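Edem Baidoo
November, 9:40 in the evening

Re: oven spring and the long cold proof

Hello all,

I read the message from Pacheco two times, and I want to answer the part about the flour, because I had the same trouble last winter. I keep his words here so that new members can follow.

> I moved from the Allham white to the Predis white in the same
> recipe, 400 grams flour and the same water as before. The dough
> was like soup after the second fold. It spent the night in the
> fridge and in the morning it spread flat when I turned it out.
> The crumb was fine but the loaf had no height. Is the Predis
> simply a weaker flour, or am I proofing too long? I do not want
> to buy a new bag before I know.
> Pacheco

In my opinion it can be both, but I would look at the water first. I don't know the protein of either flour and I will not guess it. I only know that in my kitchen the Predis drinks less than the Allham. When I changed, I took out two spoons of water and the dough became normal again. Later I put one spoon back. I would not throw away the bag for this.

The second thing is the fridge. Mine is an old Zoto and the lower shelf is much colder than the door side. For a long time I wrote in my notebook "8 hours cold" and believed that it means something, but on the upper shelf the dough was still growing the whole night. Now I write the shelf also. If your dough was already soft in the evening, then the warm shelf can finish it before you wake up.
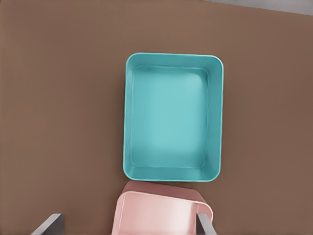 About the folding I have less to say. I make three folds with half an hour between them, and if the dough still runs away from my hands I make one more. Some people on this list wrote last spring that a fourth fold makes the crumb tight. I did not see this, but my loaves are for sandwiches and I don't look for big holes.

One question back to you: how do you shape? You did not mention it. With a wet dough I shape two times, first very loosely, then I wait 20 minutes under a cloth, then the real shaping. When I was skipping the wait, my bread was flat also with the good flour. I use rice flour in the basket, only a thin layer.

If you want to test the flour without losing a whole loaf, mix 200 grams of each with the same water and the same salt, and put them next to each other in two equal glasses. After the night you will see which one holds better. Please keep them on the same shelf — I made this mistake and had to repeat everything.

I would also like to hear from somebody who mixes the two flours half and half. I have a little Allham left and I am thinking to try it this month, before the rye.

Greetings to everybody,
Edem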